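16/06/2024 | Pollstead Working Papers in Domestic Automation
By A. Brandão

4.2 Clearing rules and the ordinary table

Most written guidance on household manipulation begins with the instruction to prepare the workspace. The Flilurum code of practice, which we followed for the first half of the study, gives this a page and a half, and asks that every surface be "free of items not relevant to the task". We have no quarrel with the sentence. Our difficulty is that it was plainly written by somebody with a very tidy house.

Over 211 sessions we recorded each occasion on which an operator stopped to ask whether a thing counted as relevant. Post was the chief offender, followed by phones and packaging. Operators who took the rule at its word spent so long clearing that two homes were left in better order than we found them, and the residents asked when we would be back. Operators who took it loosely simply began work. Both groups ticked the same box on the form.

We therefore replaced the rule in October with three narrower ones. First, anything that overhangs an edge is either moved fully on to the surface or taken off it before the arm is powered. Second, personal devices are moved by the resident and never by the operator, however helpful the operator is feeling. Third, cables belonging to the robot are checked against table and chair legs at the start of each session and again after any change of base position. Clutter on neighbouring furniture is left alone unless the arm can reach it.

The third rule met the most resistance. The Flevirgate checklist treats cable routing as an installation matter, to be signed off once, and several operators felt that a signature ought to be good for longer than a morning. Of the 51 stoppages logged under the old rule, however, a fair share had to do with cables and furniture legs, and table frames with a low crossbar came up again and again in the notes (Figure 2 is typical of the layouts concerned).

We also dropped the requirement for a still reference photograph. Views taken while the head is moving are often blurred, and the original code would have us discard them. We now keep them, on the grounds that an assessor can judge an overhang perfectly well without being able to read the label on the cardboard.

2 comments | 900 shares
Get new working papers by email. You can unsubscribe at any time.

Figure 2. Living-room layout under the revised rules: cardboard overhanging the table edge (rule one), phone on the tabletop (rule two), arm cable near the black leg frame (rule three).
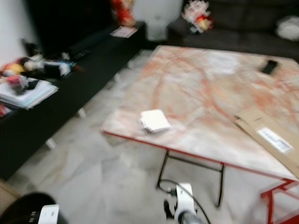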